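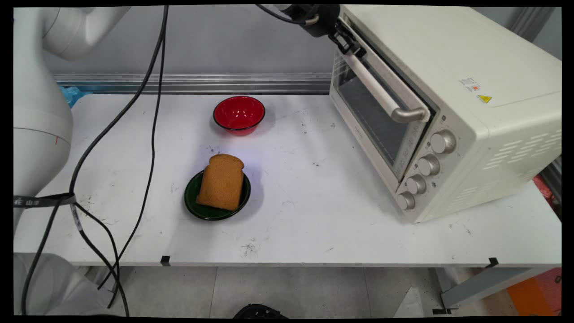 *Gripper on the oven door handle, bread and bowl on the table. Stetport open day, December.*

# Sesto open day recordings

This folder holds the recordings from the December open day at the Stetport workshop. Visitors watched one arm work with a countertop toaster oven and a few dishes on a white table. The sessions ran from 10 a.m. until the doors closed at 4 p.m.

The data was collected by the Zein group and is shared with Tradbridge, which runs the same tasks on its own table.

## Contents

| Item | Value |
|---|---|
| Episodes | 258 |
| Tasks | 2 |
| Views per episode | 2 (fixed, wrist) |
| Longest episode | 100 seconds |
| Episodes stopped by hand | 34 |

Folders:

- `door/` has the oven door task. The arm takes hold of the handle and pulls the door open.
- `bread/` has the bread task. The arm moves a slice of bread from the plate to the oven.
- `notes/` has the operator log, one text file per hour.

The oven was unplugged all day. Nothing was toasted, and the knobs are not part of either task.

## How the day was run

An operator started each episode from a desk behind the visitor line. Visitors could pick the task but did not drive the arm. Between episodes the operator put the bread back on the plate and closed the door. The dishes were not returned to marked spots, so their positions drift over the day.

Talks were given on the hour. Recording went on during the talks, and the operator log gives the start and end of each one.

## Wrist view

The wrist camera sits close to the fingers. When the gripper is low and near a front edge, its linkages take up much of the lower part of the picture. Anyone training on this view alone should look through a few episodes first. 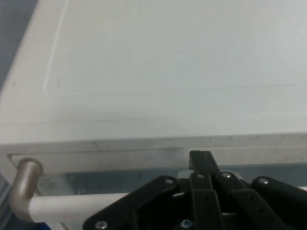 Fouad Moussa wrote after the visit that he would have liked a screen with the wrist view turned toward the visitors, as from the line he could see the arm move but couldn't tell when the fingers had closed. He also asked for longer pauses between episodes so people could ask questions.

Both requests are on the list for the next open day.

## Known problems

- Clocks on the two cameras were set by hand. Check the offset in `notes/` before pairing views.
- Stopped episodes are kept and marked `stopped` in the index. Leave them out if you only want full runs.
- Audio was removed from every file.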